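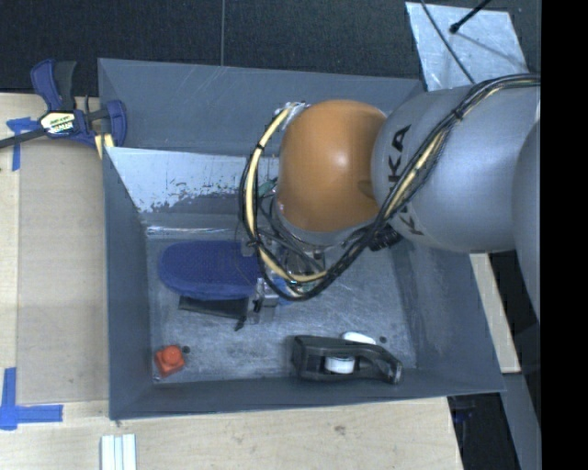
KUKA arm with its gripper lowered into the gray bin.

The Astelau cell is a bin-picking station built around a single robot arm and maintained by Zavetti. The bin is set against tape marks on a wooden table and held at the rim by a bar clamp. Cables run outside the arm, over the orange joint housing and down to the wrist.

The clamp is checked at the start of each shift. After every 50 hours of operation the arm is stopped, the cables are inspected for wear, and the gripper fingers are cleaned – worn fingers are replaced in pairs. Bin position is measured again whenever the tape is renewed.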